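Home Automation Talk > General > Can a machine do the small jobs in the house yet?

Stestetti
September 26, 2018
My wife says I should stop reading about robots and clear the table. So I ask here, where people have maybe more patience. Is there any machine today which can do the small household jobs? I do not mean the vacuum cleaner, I have one and it is fine as long as there are no socks. I mean jobs with hands: put the pens back in the cup, empty the dishwasher, sort the screws from the drawer. I would pay real money for this, but I find only films of it.

Sakberg
Short answer, no. Longer answer, the films are often played faster than real life. Look for a clock on the wall or a person walking in the back and you will see. I have watched a machine fold one towel and I could have made lunch in this time.

tinbox51
I disagree with Sakberg, a bit. It depends what you call a job. My dishwasher is a robot if you ask my grandmother. It washes, it dries, it does not complain. The trouble is only the loading and the unloading.

Sakberg
But the loading and the unloading is the question! He wrote "jobs with hands". A box that sprays water is a good box, but it does not pick up anything.

Czarnecka
I work in a small workshop where we pack spare parts for sewing machines. Two years ago the owner bought an arm for 868 a month on a leasing contract (I leave out the currency, you would guess the country). It takes a plastic part from a tray and puts it in a carton. When the tray is straight, it is very good and I have nothing bad to say. When the tray is a little bit turned, it closes on air and then stops and blinks at us. We have 51 kinds of part and it does 2 of them. The other ones we do by hand, same as before.
So for shop floor my answer is "yes, for the boring part which never changes". For a kitchen, where everything changes after each breakfast, I do not believe it.

Stestetti
Thank you Czarnecka, this is exactly the kind of answer I wanted. May I ask, who teaches it the new part? Must you call the company?

Czarnecka
Yes, we call, and a man comes with a laptop. It takes him most of a day. In December he came and the heating was broken, so he typed with gloves on — it took longer.

Josasero
I read all of this and I think you are both too strict. The teaching is the piece which is changing now. Before, somebody had to write down every movement. Now a person can do the job with grippers in the hands, many times over, and the machine learns from these recordings. I do not say that it works well already. I say it is a different road from the man with the laptop.

Sakberg
And how many times is "many times"? If I must put the pens in the cup a thousand times so the machine can do it once, then my pens are already in the cup.

Josasero
You do it for all the other people, not for yourself. Same as somebody drew the map once and you do not measure the streets again.

tinbox51
Streets do not move. My children's pens move.

Josasero
Fair. But try it yourself before you laugh. Take two kitchen tongs and put a small round thing in a cup with them, no fingers. You learn quickly why this is hard. With fingers you feel when it slips. With tongs you must look the whole time, and your own hand makes a shadow just where you want to see.

Stestetti
I tried with the tongs and a piece of chalk. The first time it went under the fridge. My wife asks now what is wrong with me.

Czarnecka
I would like to see how such grippers look on a real table, Josasero. In our place I know only the big arm.

Josasero
One small thing held in the left gripper, the right one open, and the cup at the back of the board. The person is doing the thinking in this kind of work, and the grippers are only as clever as a pair of pliers. But for me it is the right size of job to begin with. If a machine can learn the cup, I will speak with you again about the dishwasher.

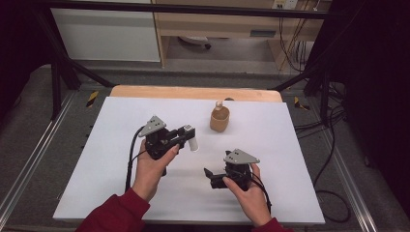
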